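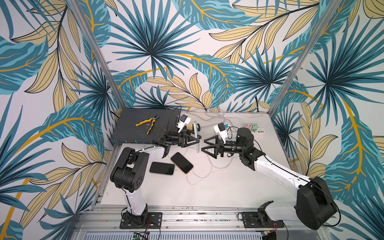

Issue 16

Hoddale Bench List
README and data card

What this is

The Hoddale Bench List is a small table of tools and network gear found out on work surfaces at the Skandthorpe site, with a note of what each thing was resting on or next to and where it belongs. It started as a paper sheet taped inside a cupboard door. The sheet filled up, so it became a CSV file, and this README replaces the notes in the margins.

The list is for people who put things away at the end of a work session and people who look for them the next morning. It has also been used to write sorting exercises and to test search on short item descriptions.

Files

bench_list.csv: the main table, one row per item
places.csv: storage places and their short codes
words.txt: preferred names for items, with the names we stopped using
changes.txt: what changed in each issue

All files are UTF-8 with a header row where there is a table. The separator is a comma. Notes that contain commas are in double quotes.

Size

This issue has 59 rows in bench_list.csv and 50 places in places.csv. The last issue had 60 rows. One row was a duplicate of a crimping tool entered under two names and has been merged.

Columns in bench_list.csv

item: the plain name, singular, lowercase
look: color and shape, enough to tell it from similar items
surface: the kind of surface it was on
spot: where on the surface, such as back-left or front-right
resting_on: the item directly underneath, or blank if it sits on the surface itself
home: code of the place it belongs, from places.csv
note: free text, may be blank

A typical pair of rows, written out:

item: network switch
look: dark gray, flat rectangular box, row of ports along the front edge
surface: white tabletop
spot: back-left
resting_on: blank
home: R2
note: the leaf-print booth; black cable rises from near the right end toward the back wall

item: pliers
look: yellow and black handles
surface: white tabletop
spot: back-left
resting_on: network switch
home: T5
note: lying diagonally across the top, handles spread

The booth is named by its wallpaper because that is how everyone asks for it. The print is tropical leaves in teal, deep blue and pale yellow on white, with orange-gold veins, and it covers the back wall and both sides. If you write "the booth" with nothing else, the row will be sent back to you.

How rows are written

Rows are entered by hand by whoever is at the bench. Write down what is there before you move it. Spots are given from the open side of the surface, so back-left means the far left corner area as you stand at the front. Don't measure. If an item is across two spots, pick the one with more of it.

A tool on top of a piece of equipment gets its own row, and the equipment goes in resting_on. Early issues put both in one row ("switch with pliers"), which made it impossible to find all the pliers. These were split in issue 9.

Cables get a row only if they are loose at both ends. A cable that goes off behind a table or up a wall is mentioned in the note of the nearest item. Do not guess what it connects to.

If you can't tell what a small item is, put "unsorted, small" in the item column and describe the color in look. Someone who knows will usually fix it in the next issue.

Names

Use "network switch", not "hub", "router" or "box". Use "pliers" for all kinds and put the kind in look if you are sure of it. "Snips" and "side cutters" were merged under "cutters". The full set is in words.txt, which was rebuilt in February after the Diretti shelf units came in and half of the old place names stopped making sense.

Places

Codes beginning with R are racks and equipment shelves. Codes beginning with T are tool drawers and pegs. Codes beginning with D are the Diretti shelves. X1 is the bin for things waiting on a decision, and it should be emptied at each issue. It was not emptied for this one.

Known problems

The look column is uneven. Some rows have a full line and some just say "black".

Handle color is not a safe way to match tools with drawers. Two drawers hold pliers with similar grips.

White surfaces are over-represented. The dark workbench by the door is cleared more often, so it hardly appears.

Nothing in the list says whether a piece of equipment was powered. People have asked for this. It would need a check at the wall outlet, and we don't do one.

There is no record of who left an item out, and there won't be.

Checking

Rana is the script that reads bench_list.csv and reports blank homes, unknown place codes and item names missing from words.txt. Run it before sending changes. It does not check spelling in the note column. It will complain about a resting_on value that has no row of its own, and the usual fix is to add the missing row.

Use and sharing

Free to copy inside and outside Skandthorpe. Keep the issue number with any copy, as place codes are reused when a shelf is taken down. R2 meant something else before issue 12.

To do

Split T5 into upper and lower
Empty X1
Decide whether adhesive labels are an item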